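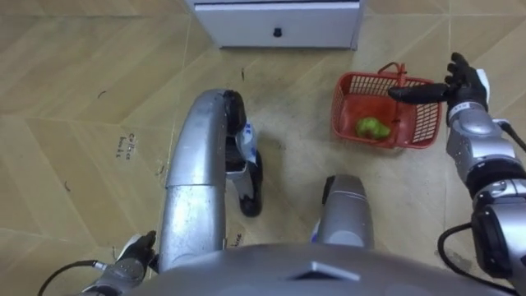
A red basket on the kitchen tiles, with the low white cabinet behind.

How to clean and freshen the grout on a tiled kitchen floor

Posted 8 March 2018 in Floors and Walls

When we moved into the house on Murden Road the kitchen floor was the thing I liked best about it, and within a couple of winters it was the thing I liked least. The tiles themselves were fine. It was the lines between them that had gone - a sort of tea colour by the back door, nearly black in front of the cooker, and still quite pale under the table where hardly any feet go. I mopped and mopped and it made no difference at all, and I very nearly rang someone up for a quote to have the whole lot lifted. I'm so glad I didn't, because a weekend and a stiff brush sorted it out (well, a weekend and a rather sore pair of knees).

So this is the way I do it now, and I've done it three times in two different kitchens. It suits ordinary cement grout between ceramic or porcelain tiles. If your floor is marble, limestone or slate, please go and read up on stone before you put anything on it, and leave the vinegar in the cupboard whatever your floor is made of. It can etch stone, and it nibbles away at unsealed grout over time.

What you'll need

Bicarbonate of soda, a big tub and not the little baking pot
Washing-up liquid
Oxygen bleach powder (the sort sold for laundry, without chlorine)
A grout brush, or an old nail brush with some life left in it
Two buckets
A mop, and a pile of old towels or cloths
Rubber gloves
Something soft to kneel on
Grout sealer and a small paintbrush, for the end

Step 1. Clear and sweep

Take out everything that lifts. Chairs, bins, pet bowls, vegetable baskets, the bag of bags. You'll be tempted to work round the bigger things, and I've done it, and you end up with a tidemark exactly the shape of a bin. Sweep well, then run the vacuum along the skirting and under the front edges of the units with the narrow nozzle. Crumbs turn to paste the moment they meet water.

Step 2. Wash the floor as normal

Warm water and a small squirt of washing-up liquid is plenty. You're only getting the grease off the top so that the brush can get at what's underneath. Go over it again with clean water and let it dry off a bit while you have a cup of tea.

Step 3. Scrub a small patch with paste

Mix bicarbonate of soda with just enough water to make something like thick yoghurt. Spoon it along the lines in an area you can reach comfortably without shuffling, leave it for a few minutes, and scrub in short strokes along the line. Wipe up the grey sludge with a damp cloth and have a look. On the paler parts of my floor this was all it took, and I was ever so pleased with myself until I got to the cooker.

Step 4. Oxygen bleach for the stubborn bits

Gloves on, window open. Make it up with warm water in the strength given on the packet, and try it in a corner first to see that you like the result. Pour a little along the dirty lines so that it sits in them, and leave it for about 20 minutes, topping up anywhere that's drying out. Then scrub again. Don't be tempted to mix it with any other cleaner, and never pour it into a bottle with a lid on, as it gives off gas and the bottle can burst. Keep children and animals in another room until you've rinsed.

The worst of mine needed two goes. If a line is still dark after that it may be stained right through, and a grout pen or a tube of grout colourant will do more for it than your elbows will.

Step 5. Rinse, and then rinse again

This is where the second bucket comes in. One is for clean water and the other is for wringing the mop out, and you change the clean one far more often than seems reasonable. Any powder left behind dries to a white bloom, which shows up dreadfully on darker tiles. Finish by pushing an old towel round the floor with your foot.

Step 6. Let it dry and seal it

Leave it overnight at the very least, and a full day is better in damp weather. Then paint the sealer thinly along each line, wiping any that strays onto the tile before it goes tacky. To check an older floor, put a drop of water on the grout. If it soaks in and leaves a dark spot, it wants sealing. If it sits up in a bead you can leave it be for now.

Keeping it nice

A doormat inside as well as out has helped enormously, and so has changing the mop water halfway through. I also run the nail brush along the line in front of the cooker every month or so, usually while something's in the oven. Spills on fresh grout want wiping up straight away, especially turmeric, coffee and beetroot - I still have a faint pink patch by the fridge from the beetroot.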